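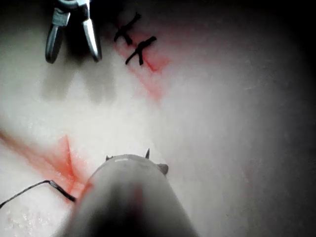

Almohadilla sintética de práctica con dos líneas de incisión teñidas.

Cómo preparar almohadillas de gelatina y glicerina para practicar sutura

Nivel: intermedio. Rendimiento: una placa de 200 mm de lado, que se divide después en piezas menores.

El procedimiento sirve para obtener una base blanda, translúcida o blanquecina, que admite aguja curva y puede refundirse. Esta versión sustituye a la publicada en Murín y corrige la proporción de glicerina, que dejaba la superficie pegajosa.

Material

Gelatina en polvo sin sabor, de gradación alta
Glicerina vegetal
Agua destilada
Colorante blanco (dióxido de titanio dispersado en glicerina)
Colorante rojo alimentario
Malla elástica fina, cortada a la medida del molde
Molde plano de silicona
Termómetro de sonda y baño maría

Mezcla

1. Pesar la gelatina. El agua se mide a razón de dos partes por cada parte de gelatina; la glicerina, otras dos.
2. Verter la gelatina en lluvia sobre el agua fría y dejar hidratar hasta que no queden grumos secos.
3. Añadir la glicerina y calentar al baño maría a 60 °C. No superar los 70 °C: la gelatina pierde fuerza de gel.
4. Incorporar el colorante blanco gota a gota. Remover despacio para no introducir aire.
5. Retirar la espuma con una espátula y mantener en reposo, caliente, hasta que suban las burbujas.

Vertido

Nivelar el molde antes de empezar. Verter una primera capa de 3 mm y esperar a que gelifique en superficie. Colocar la malla sin arrugas y cubrir con una segunda capa de 4 mm a 45 °C. Si la segunda capa se vierte más caliente, la primera se funde y la malla se desplaza. Refrigerar tapado durante 9 horas.

Incisiones

Desmoldar y marcar con regla. El corte se hace con hoja del n.º 15, en una sola pasada y sin llegar a la malla. El colorante rojo se aplica diluido, con pincel fino, sobre los labios del corte; el exceso se retira con papel.

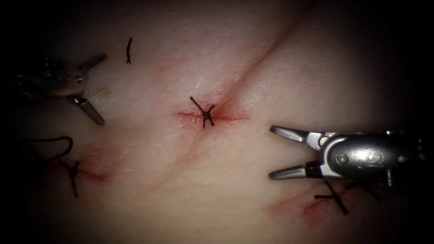

Puntos con hilo negro sobre cortes cortos enrojecidos.

Para puntos sueltos convienen cortes cortos y separados. El hilo oscuro facilita la revisión de los nudos sobre fondo claro.

Defectos frecuentes

Desgarro al tensar: exceso de agua o malla ausente.
Superficie pegajosa: demasiada glicerina o ambiente húmedo.
Capas que se separan: primera capa demasiado fría al verter la segunda.

Conservación

En bolsa cerrada y refrigerada. Desechar si aparece moho. Para refundir, extraer antes los hilos y la malla.

Texto: Lorenz Wallner. Revisión: Rafsan Dewan.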